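3. Data collection

All demos were recorded with the Raline hand-held grippers, a pair per person, left and right. Each gripper carries its own wide-angle camera looking out over the jaw, plus a marker block for tracking. A head camera gives the third view. No robot arm is used at this stage. The policy is trained on the hand-held data only and then moved to the Hafstein arm for testing (Section 5).

The task is small-object handling on a table, two-handed: thin sticks, paper, light cups. We picked these because they did badly in our earlier runs with the Okura set, where the jaws hid nearly everything under about a finger's width. People took turns. More than one person works in the room at once, and the pose tracker has to live with that. Markers from somebody else's gripper do get into view. We filter them by ID.

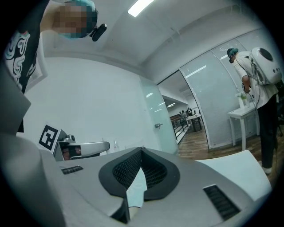 3.1 Views and sync

Three streams per episode, left, right, head. Frames are matched by nearest time stamp after the fact. We tried a hardware trigger first and dropped it, too many cables. Episodes where any stream lost frames for longer than 300 ms were thrown out whole. That cost us 31 episodes of the 400 recorded. Harsh, but partial episodes made the training loss jumpy and we didn't have time to find out why.

The head view sees both hands and the table but not the contact. The gripper views see the contact and very little of the other hand. So the model gets all three, and we let the encoder sort it out. Weights are shared between left and right with the right stream flipped. Head stream has its own encoder.

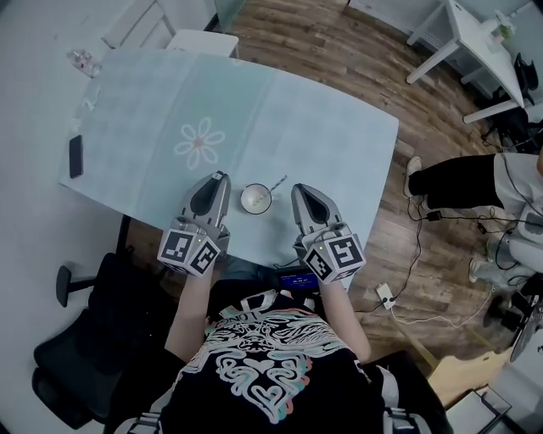
Start poses were left free. We only asked that both grippers be in the head view before the episode begins, since the first frame fixes the table coordinates. Esben Holst wrote a small check that refuses the recording if one marker block is missing at the start, and this alone removed most of the bad tracks we had in the first batch. During the episode a block may drop out of view. The track is then bridged from the inertial sensor until the block comes back.

3.2 Cropping

Fisheye frames are big and most of the area is room. Ceiling, doors, people going by. Our first model used the full circle scaled down and it learnt the room far too well: move the table and success fell off. The second model used a tight crop around the jaw and lost track of where the hand was heading. What we report here is a mix, one tight crop at high resolution and one full circle at low resolution, joined before the policy head.

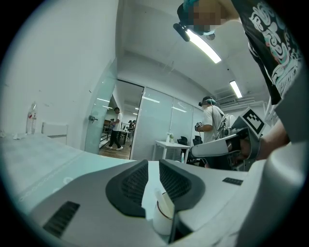 Crop placement matters more than crop size. The center of the tight window is fixed in gripper coordinates, tuned by hand once per side, and never moved again. We set it low so that it takes in the gap between the two mesh panels on the housing, where a thin target shows up if it shows up at all. A clear plastic stick standing in a small white cup is a good test of this: the cup's thin reddish-brown rim line is easy to pick out, the stick much less so, and a window set too high keeps the ceiling lights and cuts off the cup. Clear objects remain the weak spot of the method. We masked nothing out, incuding people. Faces were blurred before training and the same blur was used at test time for any face in view.

Lights were a second problem. With a bright tube in the upper part of the circle, auto exposure pulls the jaw area down to near black on some frames. We locked exposure on the tight crop instead of the full picture. The ceiling then clips to white, which is fine, nothing up there is used.

3.3 What goes wrong

Six failure types were labeled by hand, the full list is in the appendix. The most common is early closing, where the policy shuts the jaw before the target is between the fingers. Next is what we call drift, both hands sliding slowly to one side with no contact at all. Drift mostly goes away when the head stream is added. Early closing does not, and it is worse for thin targets. The Nullberg baseline shows the same pattern, so we think it comes from the view and not from teh policy class. Not proven. A side camera would settle it but the housing has no room for one.
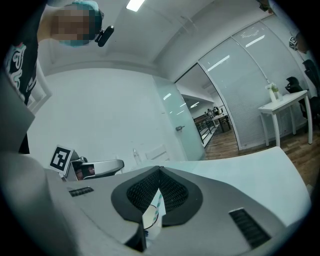

Figure 1. View from a gripper camera. Striped item, resembling a straw, in the opening of the black mesh housing; marker on the finger at left.

The frames were kept at native rate for the tight crop and every second frame for the full circle. Dropping further to every fourth made no clear difference on cups and hurt on sticks. Actions are relative poses in the gripper's own frame plus jaw width, predicted in short chunks. Training settings are the same for all variants in Section 4 unless stated.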